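Notebook, bench 3
Tuesday, March

Kamano trial license, second session. Started 9:15, stopped a little after 4.

Reminder of what we're looking at: Kamano is the simulated household package from Nemia. Kitchen, dining and living room layouts, a two-armed robot model, and a task editor. We have it on trial until the end of the month and have to say yes or no before the license lapses. Isamu Kudo wants a page from me on whether it can replace the Hirose scenes for the counter-clearing work.

Install. Went on the second machine without trouble this time. Last session's failure was the old driver. Updated it, rebooted, ran the self-check, all passed. The installer still puts its asset cache in the home directory and ignores the path you give it. Moved it by hand and made a link. Reported to Nemia support, ticket 1849.

Loading. The first load of a furnished layout is slow, long enough to go get coffee. After that it comes from cache and is fine. Resetting the objects on the counter without reloading the room works and is fast. Hirose can't do that, and it's the main thing I like so far.

Control. Both arms take joint commands through the same interface we already use, so the wrapper from Trimthorpe needed only the joint names changed. One catch: Kamano orders the left arm first and Trimthorpe has the right arm first. Spent most of an hour on arms moving the wrong way before I looked at the list. Note added to the wrapper file.

Gripper contact. Ran 40 short grasps with default settings on the counter objects. Small round things slide out when the fingers close at full speed. Halving the closing speed helped a lot. Didn't touch the friction values yet. The manual says to leave them alone, but gives no units for them either, so I've asked.

Camera. The head view follows the body, and if the start pose has any roll in it the whole room leans. The default pose file has roll in it. You can zero it in the config under the body section, or leave it and use it as a test of whether the detector copes with a leaning room. I left it in for today. Will do the same runs level next time and compare.

Logging. A run of 1000 steps writes one folder with joint states, gripper states and camera images. Timestamps line up between the three. File names don't sort properly past the first few hundred because there are no leading zeros. Small script fixes it, saved next to the wrapper.

Price. The quote is 1880 for a one-seat year, with support. A second seat is extra and the quote doesn't say how much. Isamu to ask.

Where I am on it: leaning toward yes if the friction question gets a real answer. The rooms are more cluttered than the Hirose ones and the reset saves a lot of waiting.

To do:
Level camera runs, same seeds.
Slow closing speed on the right arm too, only did the left.
Chase ticket 1849.
Copy today's logs to the shared drive before the cache gets cleared.

Left machine two on with the kitchen layout loaded. Please don't close it, I want to pick up from the same state.

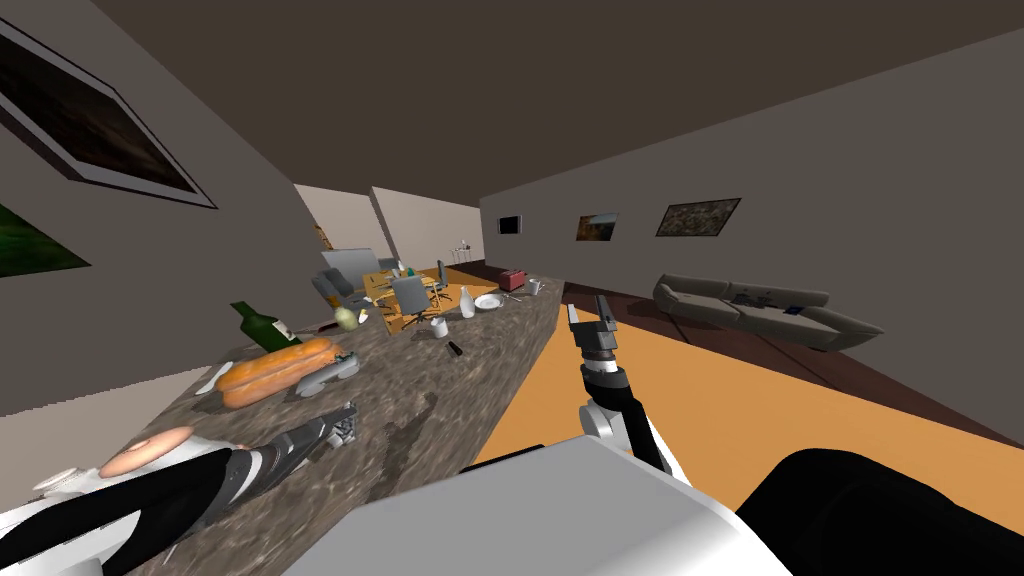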